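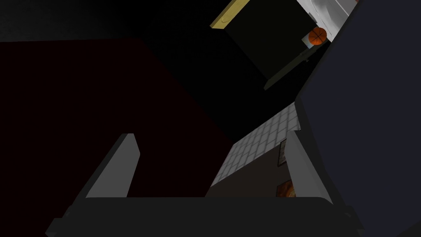 Print this page
E-mail this page

Progress report to the Akyol Fund, third quarter
Project: Skovthorpe shared-workspace simulator
Prepared by Solange Figueiredo, 26 September 2026

The last report promised a finished hand-over module by the end of this quarter. We have most of a hand-over module and a much better understanding of our stop logic, which you did not ask for but have now paid for.

What went wrong

In July Ismael Teixeira was running the card-sorting task, in which the simulated arm works over a table while a simulated person moves picture cards about on it. The rule is simple enough: if the hand comes inside the protective zone, the gripper stops where it is. In 23 of the 60 runs in that batch it did not stop. It slowed down politely and carried on.

The run log recorded every one of those as a pass. The checker was asking whether a stop had been requested, and a stop had indeed been requested each time. Whether the arm took any notice was outside its area of interest. Ismael found the problem by watching replays over lunch, a method that appears nowhere in our test plan and has since been added to it.

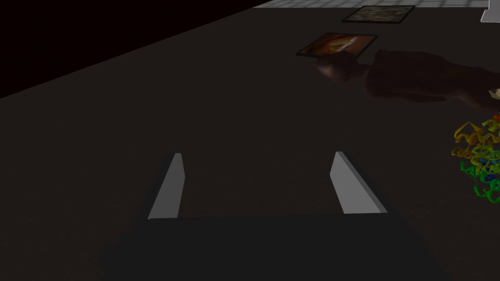 Card-sorting task in the simulator: a hand at the nearer card, gripper open over the table.

Cause

There were two faults, and each hid the other. The zone was attached to the person's wrist and took no account of the fingers, so a hand reaching flat across the table was well inside before anything fired. When it did fire, the stop command went into the same queue as ordinary motion commands and waited its turn. The delay was 40 control cycles in the worst run. On the Pramthorpe bench arm, which is made of metal, that would have been a reportable incident. No hardware was connected during these runs and no one was hurt, unless you count the schedule.

We should have caught the queue fault in the spring review. The Starkov motion layer was brought in with its default settings, and I signed the sheet that said we had looked at them. We had looked at them. We had not changed them.

What we have done

The stop command now bypasses the queue. The zone covers the whole hand and forearm, and the checker measures the arm's motion after the request. We repeated all 60 runs with the same seeds. The arm stopped in every one, although in 3 runs it stopped late enough that I am not prepared to call them clean. Those 3 share a low reach from the side, and Ismael suspects the forearm shape is being updated a step behind the hand. He is working on it now.

Dim lighting remains in the test set. It was suggested that we brighten everything up and see whether the numbers improved. They might, but people at Pramthorpe do not always turn the lights on.

Effect on the plan

Transfer to the bench arm is on hold until the late stops are explained. I would sooner report a second delay than the alternative. Spending is within budget, mainly through our not having reached the expensive part.

We ask the Fund to agree to move the hand-over milestone into next quarter, with no change to the total award. The replays and both versions of the checker are available to your technical reader on request.

Print this page | E-mail this page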